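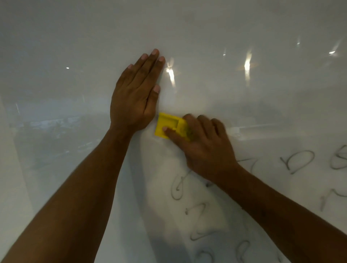 Home | Grants | Reports | Rooms | Contact

Progress report – Closadwood adult learning rooms
15 November 2024
By Percy Yupanqui

Whiteboards and room care

Short one this time, the boiler visit ate most of my week. Main news – the whiteboard work you funded is well under way. Budget line was 600 for surfaces and cleaning stuff, spent 300 so far. Receipts are with Graça Louro and will come with the full accounts in April.

Where we were: the boards in the teaching rooms had gone gray. Old marker left on over the summer, letters you could still read under the new ones. The literacy group complained the most, and fair enough. If you're learning to tell a g from a q you don't want last term's alphabet showing through behind it. Two tutors had gone back to flip chart paper, which costs us.

What's been done
– old erasers thrown out, the felt was packed solid with ink and just moved it around
– new small hand erasers bought, yellow, easy to spot when they wander off to another room
– spray and cloths in the Pradach room and the Roussel room, Odetti room to follow
– end of class wipe-down now on the closing sheet, next to windows and heaters
– permanent markers taken out of the pen trays (we found 17 of them, no idea how)

Method is nothing clever. Dry erase first, one hand flat on the board, work across in small strokes and lean on it a bit. Fresh marker comes off like that. Anything that's sat for weeks goes thin and gray and needs spray, then a second pass, sometimes a third. Ysaline Tessier timed herself on a bad one and quit timing when she got annoyed. We don't scrub with anything rough, the gloss goes and after that the board holds ink for ever.

The glossy boards clean up well enough to show the ceiling lights in them. A bit of haze stays behind on the surface, which doesnt bother anyone reading from the tables. Glare might be the next complaint. We'll try moving the front row before asking for blinds. 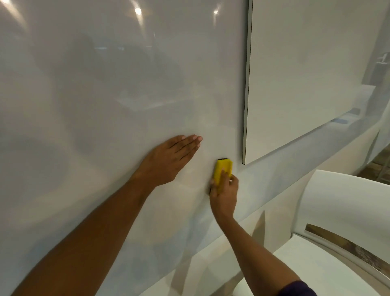

Gilles Mallet would rather we had bought new boards outright. His view is that a worn surface starts ghosting again by spring whatever you wipe it with, and that tutors shouldn't lose the start of a lesson to last night's spelling list. He'd replace the worst one now and keep the rest going.

I don't disagree on the worst one. That's the Odetti room, scratched along the bottom where chairs get pushed back. Asking if the unspent half of the line can go towards it – please let me know either way, the supplier won't hold the price for long.

Use of the rooms: 71 learners signed up this term. Evening classes full, mornings patchy.

Still to do
– Odetti room, spray and cloths
– spare erasers for the cupboard
– label the pen trays so the right markers go back in teh right place
– tutor feedback, Kazimiera Marciniak is collecting it, forms half in

Will send her feedback notes as soon as I have them. Budget sheet to follow seperately.

Percy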